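Support > Community Tickets > Accounts and Orders > Standing orders

Standing order keeps doubling the snack items after I edit the delivery day
Feb 18, 2023 - opened by Olesia Panasiuk
3 replies - 20 people have this problem

Hello all, and thank you in advance to whoever picks this up. I run the pantry orders for our office through Zirance, and I've been very happy with it since we moved over in October, so please read this as coming from a friendly customer!

My trouble is with the standing order. Whenever I change the delivery day (we share a loading door with the people downstairs, so it moves around a lot), every line in the Snacks group saves at double the quantity. Coffee, tea and paper goods stay put. I noticed it when the order total came to 1,395 and my approval limit told me off, which I suppose is what approval limits are for.

Things I've tried so far: signing out and back in, a different browser, my colleague's laptop, and deleting the chips line and adding it again from the catalog. The last one did help for a single save, and then the next time I touched the delivery day it went right back to doubling.

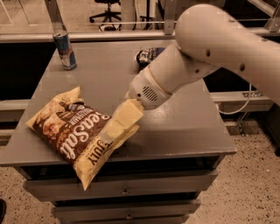 One of the bags from the chips line.

I should mention that we have two delivery addresses on the account, Dretby and Fondon, and the Fondon one was added later by somebody on your side over the phone. I don't know if that matters, but my late father fixed radios and he always said to tell the repairman everything.

Calum Swanson (Zirance Support) replied:

Hi Olesia, your father would have been very welcome on our team. The second address does matter, as it happens. When Fondon was added, the Snacks group was copied to it but left attached to Dretby as well, so each time you edit the day the order reads the group twice and adds the two together. Could you open Standing Order, then Groups, then Snacks, and tell me what you see under "Delivers to"? Please don't save anything just yet - the preview is enough.

Olesia Panasiuk replied:

Hi Calum, it says "Dretby, Dretby (copy)". No mention of Fondon anywhere, poor thing. I closed it without saving. Our supplier for that group is Shabalala, if you need it, and the next order locks tomorrow at noon, so I'm a little nervous about touching it.

Calum Swanson (Zirance Support) replied:

Perfect, thank you. I've removed the copy and pointed Fondon at its own group, and I put your quantities back to what they were before the last edit. I also raised your approval limit to 2,000 until the next order has gone through, so it won't get stuck in the meantime. Would you change the delivery day once more when you have a minute, and check the Snacks lines before you confirm? I'll leave the ticket open until I hear from you.

Status: Waiting on customer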